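18th July

Monique has decided the laundry gets folded on the sofa from now on. She read somewhere that if you do it where you sit, you never let it pile up. I give it until Sunday. The last system was going to save us 20 minutes a week and ended with odd socks in the bread bin.

So this evening the red shorts were on the grey cushion in a heap, white trim going every which way, with another red thing bunched up further along. Folding had not reached them. 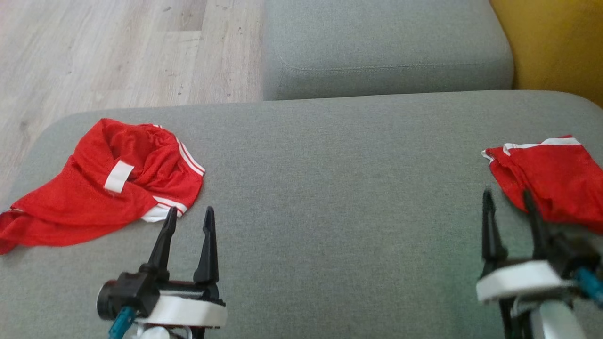 I don't see how you fold mesh anyway. It slides about and comes undone the minute you put it in a drawer. Ikechukwu says roll them, but he also swore by that Rakena powder and I've still got most of the box.

Did the shorts myself in the end, in half and in half again. They looked much the same as before. Must ring Varkdale about the boiler, for what good it'll do.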